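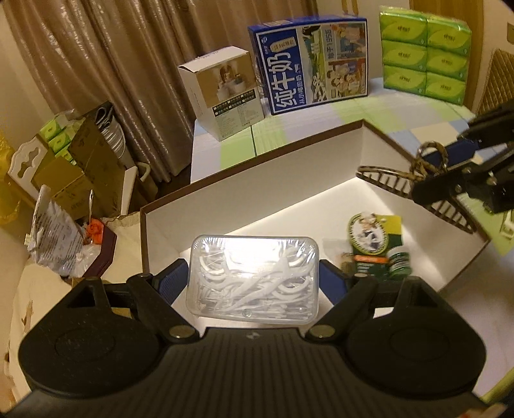
Clestgate: A Flashcard App for Literature Students
Project report by Bakari Magesa
1 April 2020

1. Background

Students in the survey course read 14 set texts in a year. Most of them keep notes on paper or in a phone's notes app, and the notes are hard to search before an exam. I wanted to build a small Android app that stores short cards on characters, plots and themes and lets the reader review them offline.

2. What the app does

Each book has its own deck. A card has a prompt on one side and a short answer on the other, with a page reference if the student adds one. Cards marked as hard come back sooner. Decks can be shared as a file — there is no account and no server. The first version holds 467 cards, which I wrote during February from my own reading notes.

3. Design and tools

The card data is kept in a local database on the phone. I first tried a plain text file for each deck, but search became slow once the longer novels were added. The review schedule is a simplified version of spaced repetition with three levels. My early build was called Plerkholm and used five levels, and testers could not tell the middle ones apart.

4. Testing

Eight classmates used the app for two weeks. They were asked to review one deck a day and write down any problems. The main complaints were:

Text too small on older phones
No way to undo a wrong tap
Shared decks overwrote a deck with the same name

The first two are fixed. The third is only partly fixed: the app now asks before overwriting, but it cannot merge two decks.

5. Limits and further work

The test group was small and all from one course, so I make no claim about grades. Poetry does not fit the card format well, as long quotations run off the screen. Next I would add deck merging and a larger card view for verse.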